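Setting up your first pick in the Gerklow simulator

The Gerklow starter license gives you one arm, one gripper and a living room nobody has to vacuum. Budget about 10 minutes, most of it for the download.

Open the Haslam room from the scene menu and wait for the physics to settle. Then set the gripper force to 4. The default is 9, a number chosen, I suspect, by someone who dislikes pencils.

Select the black item as your target, lower the arm and close the fingers. Go slowly — the speed slider is more ambitious than you are. 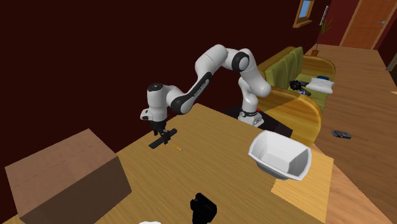
Do I need a real arm to use the starter license?
Everything runs on your own computer, and the hardware link is a separate purchase.

Once you have a grip, raise the wrist a little before you swing toward the bowl. Press Save Run when you let go. Rin Okabe's add-on saves for you, and also saves every failure, with a time stamp.

If the arm freezes with error 1044, reload the room. The manual suggests contacting support, who will suggest reloading the room.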